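Filling Jars at a Countertop Water Dispenser

Workshop notes, Illeo. Revised October 23, 2020

These notes cover filling open glass jars at a two-tap countertop dispenser of the kind used in offices and small shops. They apply to drinking water, brush water and water for mixing paste. They do not apply to hot filling of sealed preserves.

Placement

Set the dispenser on a level surface with the front lip set back from the table edge. Leave enough space in front for the jar to stand flat before it goes under the tap. Wipe the tabletop dry first. Glass on a wet painted or laminated top slides with very little force.

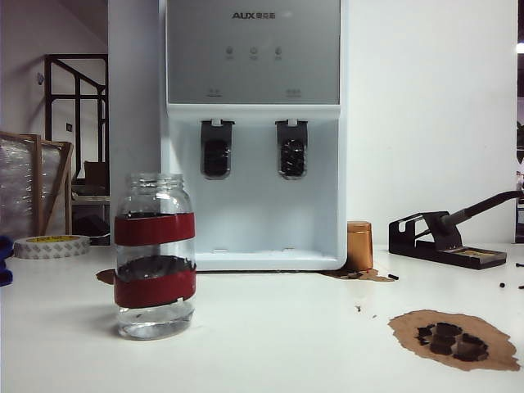

Read the tap labels before filling. Layout differs between makers, and the side used for hot water on one unit may be the cold side on the next. On the AUX unit the two small labels are low on the front panel, one left and one right, with a row of three indicators higher up. If a label has worn off, run a little water from each tap into a mug and mark the panel with a paint pen.

Use room-temperature or cold water for ordinary soda-lime jars. If hot water is required, warm the jar first with tap water and empty it. Do not pour hot water into a jar that has been standing in a cold room. Discard any jar with a chip on the thread.

Banding the jar

Bare glass is hard to hold with wet hands. Two bands of tape give a better grip and also serve as level marks. Clean the glass with alcohol, let it dry, and apply each band in a single turn with a short overlap. Press the overlap down with a fingernail. Cloth tape holds well but stains. Vinyl tape wipes clean and lifts sooner in hot wash water.

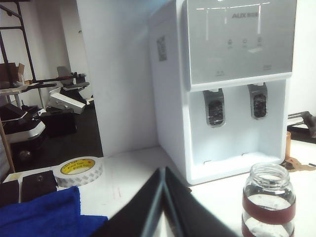 Band position depends on what the jar is for. A band on the upper body marks the stop line for a jar that will be carried. With a second one lower down, the strip of clear glass between the two red bands stays open for reading the level. Keep tape off the thread, or the lid will not seat. Benjie Dimaculangan uses a width of 9 mm on small jars and replaces the tape every November.

Filling

Center the neck under the tap before pressing. Hold the jar by the lower band and keep fingers clear of the outlet. Release early, as most taps run on briefly. Empty the drip area daily and dry the recess with a lint-free cloth. 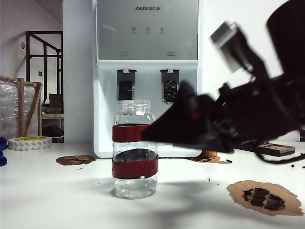 Photo: Analyn Dumlao / Illeo

Protect the table if the jar will be used for paste or stain. Kraft paper is adequate for light drips. Replace it when it softens. For longer work use a tray with a raised edge.

Wash jars by hand and store them upright with the lids off.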